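Keep the toy library on the high street

The council wants to move the Culell toy library out of the old shop on the high street and into a storeroom behind the leisure centre. The saving is put at 1,979 pounds a year. I think the move is a mistake, and I would think so if the saving were twice that.

For anyone who has not used it, a toy library works the same way as a book library. You pay a small yearly fee, you take things home for three weeks, you bring them back. Ours has 433 families on its books. Some come every fortnight and some come twice a year, before Christmas and at the start of the summer holidays.

The case for moving is set out in a short paper. The rent is lower, the storeroom is dry and there is parking. All of that is true. The paper also says that users can reserve items through Nitix, the booking system the council already pays for, so the location matters less than it did. I don't agree with that part.

Parents of small children do not plan three weeks ahead. They go past with a pushchair on the way back from the chemist, see that the door is open and go in. The leisure centre is 60 minutes there and back on foot from the Janssen estate, along a road with a pavement on one side only. The bus goes once an hour and stops before five. A family with a car will manage. A family without one will go once, in good weather, and then let the membership lapse.

Booking online also changes what gets borrowed. People search for what they know, so they ask for the garage, the kitchen and the train set. The plain things stay on the shelf. When my daughter was two she wanted none of the big items. She wanted shapes, and she carried them from room to room for most of a winter. I would never have typed that into a search box.

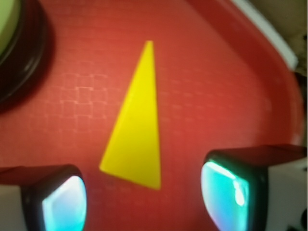

A yellow triangle on red.

There is a wider point about how councils count. A building on a main street costs money that shows up in a column. The use people get from walking past it does not show up anywhere, so it is treated as nothing. We lost the post office counter that way, and then the advice desk. Each time we were told the service was still there, only somewhere else. Each time fewer people used it, and a few years later the low numbers were given as the reason to close it.

I accept that the money has to come from somewhere. The fee could go up a little for those who can pay. The shop has a back room that stands idle in the mornings, and Zoda, the repair café, has been looking for a place since November. If they shared the rent, most of the gap would close. The paper does not mention this, although it was raised at the last public meeting.

The council could also wait. The lease runs until spring and the landlord has not asked for more. A further 1,000 pounds has been set aside for the move itself, for shelving and a van, and that would keep the present shop going for a good few months while somebody works out the sharing arrangement properly.

Comments on the plan can be left at the town hall or at the toy library desk until the end of the month. The form is one side of paper and you do not have to be a member to fill it in.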